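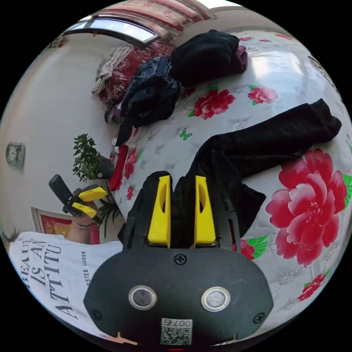
Black garment on a peony-print quilted mattress cover.

Search this site Go

Review: the Allel ovulation tracker

My husband and I had been trying for almost 2 years when I bought the Allel, a wristband that claims to predict your fertile days. It cost me $70, plus a subscription I didn't notice until checkout.

The band is comfortable enough. The app is another matter. It moved my fertile window twice in January, and the paper strips disagreed with it both times. Support told me to "trust the trend." Which trend?

The box brags about 400 happy couples. Happy with what, and compared to whom? I couldn't find a study anywhere.

Plain strips and a notebook do the same job for less. If you've been at it for a year, save the money for a doctor's visit.

Sulastri Entili

Last updated Feb 24, 2018
Contact | © Venetcombe | Back to top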